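Drinkware / Cups / Patterned

Flustover Wide Cup, Cream with Shapes
Posted in July by the Sisex product desk

The Flustover is a cup with a wide open rim and no lid. It is sold one at a time or as a set, and it goes with the plain bowls and side plates in the Zindoton range. This page covers the cream version. A plain cream cup without the shapes is listed separately under Zindoton basics.

The outside is cream with simple geometric shapes. The strongest color is a lavender-purple semicircle, placed with the flat side down. The other shapes are fainter, in pinkish and tan tones, and sit lower on the body. The inside is light brown.

The colors are softer in person than on most screens. If you are trying to match a cup you already own, order a single before you order a set. Sets are packed from one batch, but we can't match a set to a cup from an earlier order.
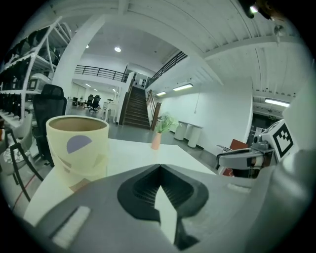
Flustover cup in cream, on a white tabletop. Purple semicircle on the outer side.

The wide rim makes the cup easy to fill and easy to wipe out by hand. A long-handled spoon will tip out of it if the cup is empty, so use a short one. Drinks cool faster in a wide cup than in a tall narrow one. People who take a long time over their coffee may prefer the Tyagi tall cup, which comes in the same cream.

For offices and break rooms, we suggest the set of 9. It ships in a divided carton that can be kept for storage. Smaller sets of 5 are better for a home kitchen. Both sets contain the same pattern throughout, and we don't mix patterns in a carton.

Care

Rinse soon after use if the cup has held tea or coffee. Use a soft sponge and regular dish soap. Don't use steel wool or scouring powder on the outside, as either one can dull the shapes. Don't stack the cups more than two high in a cabinet.

Ordering

Singles and sets leave our warehouse within 7 working days. Orders that include Tyagi pieces ship together with them, so they may take longer. If a cup arrives chipped, keep the carton and send us a picture of the cup and the packing label. We replace damaged singles and will also replace one cup out of a set, from the nearest batch we have.

Returns are accepted on unused cups in the original carton. Cups bought as part of a set have to come back as a full set.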